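FOR IMMEDIATE RELEASE

Flumton Health Department Opens Home Stay Line for Residents Who Are Sick and Living Alone

Workosier program brings groceries, medicine and a daily phone call to people staying home with flu, COVID-19 and other catching illnesses

FLUMTON – The Flumton Health Department is delighted to announce that Workosier, its support program for people who are staying home with a contagious illness, is now open to every resident of Flumton and the surrounding Catterall district. The phone line opened to the whole area at 8 a.m. on Thursday, and the first grocery bags were on doorsteps before lunch!

Workosier began last year as a trial in the Catterall district only. A resident who had been told by a doctor, nurse or pharmacist to stay home could call one number and get help with the everyday things that make staying home so hard: food, prescriptions, trash, a dog that still needs to go out. The trial was planned for 695 households. By the time it wrapped up in April it had served 1,225, and the department had a thick folder of thank-you cards to show for it.

"We were hoping people would pick up the phone, and boy, did they," said Chak-lun Hsueh, director of the Flumton Health Department. "When you have a fever and there's no milk in the house, you go to the store. Everybody does. I've done it myself, years ago, and I knew better. What we've learned is that if somebody friendly brings the milk, most people are very happy to stay on the couch."

How it works

Residents call the Home Stay Line between 8 a.m. and 8 p.m., any day of the week. A coordinator asks a few short questions (name, address, what kind of illness, who else is in the home, any allergies) and sets up a first delivery. Calls that come in before 2 p.m. get a delivery the same day. Later calls are delivered the next morning.

A standard first bag holds two days of simple meals, along with fruit, tea, crackers, tissues, a thermometer and a sheet of plain-language advice on when to call a doctor. Bags can be made up without meat, without gluten, or with soft foods for sore throats, and families with babies can ask for formula and diapers. Everything is left at the door. The driver knocks, steps back and waits until somebody comes to get it, and if there's no answer, the driver calls the coordinator before leaving.

Prescriptions are picked up from any pharmacy in Flumton or Catterall. Regular copays still apply, but there is no charge for the pickup, the delivery or the food.

And then there's the phone call, which turned out to be the part people wrote about most in their cards. Each person on the program can choose to get a call every day at a time they pick. Some calls last a minute. Some go on a good deal longer, and the coordinators are fine with that! One Catterall resident asked to keep her 4:30 p.m. slot for a full week after she was better, and she got it.

A bigger team and a bigger kitchen

To cover the whole area, the department has doubled its team of coordinators and moved meal packing out of the back office at Catterall Clinic, where staff had been working around the copy machine since the trial started. Packing now takes place at the former school kitchen on Mill Road in Flumton, which has a walk-in cooler, a real loading door and enough counter space to pack lunch and dinner bags at the same time.

Deliveries are being handled by Rurex, a Flumton courier company that also drove for the trial. Rurex drivers have been trained in no-contact delivery and carry spare masks and gloves in every van. The company has added an evening route for people who call late in the day with an urgent prescription.

"Their drivers know every back road out past the reservoir, and they know which porches have a loose step," Hsueh said. "We did ask ourselves if we should run our own vans. It was a short talk. Rurex is terrific at this, and it lets our people stay on the phones where they're needed."

The kitchen is set up to send out more than 1,000 meals a week during the winter months, when flu and other viruses tend to keep the line busy. In quieter months the same staff will pack smaller bags for people recovering from stomach bugs, shingles, whooping cough and other illnesses where a few days at home makes a difference to the neighbors too.

Who can use it

The program is open to anyone living in Flumton or Catterall who has been advised to stay home with a contagious illness. There is no income limit and no age limit, and callers are not asked about insurance or immigration status. College students in shared housing are welcome to call, and so are visitors staying at a hotel or with family. A note from a doctor is not needed for the first two days. After that, a coordinator will help the caller check in with a clinic, by phone if that's easier.

Staying home through Workosier is a choice. The program is separate from any public health order, and using it does not put anyone's name on a list beyond the delivery sheet, which is shredded at the end of each month.

Residents who would like to set things up ahead of time, such as people with weak immune systems or those who care for an older parent, can register now and have their food preferences and pharmacy details on file. It takes ten minutes and means there's one less thing to sort out with a headache.

Interpreters are available on the line, and callers who are deaf or hard of hearing can reach a coordinator by text.

Come and see the kitchen

The Mill Road kitchen will hold an open afternoon this Thursday from 3 p.m. to 6 p.m. Staff will be packing bags as usual, and there will be soup from the regular menu to try (the lentil is a big favorite from the trial). Hsueh and the coordinators will be there the whole time and would love to meet the people they usually only get to know by voice. Parking is behind the building, and the ramp entrance is on the left side.

Reporters who would like to ride along on a Rurex delivery route should contact the department's press desk by noon the day before. Registration forms for the program can be picked up at the kitchen, at Catterall Clinic and at the front desk of the Flumton Health Department.
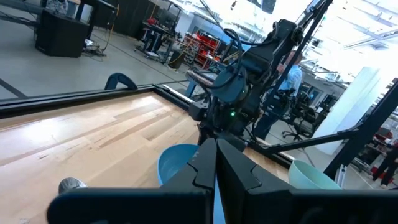
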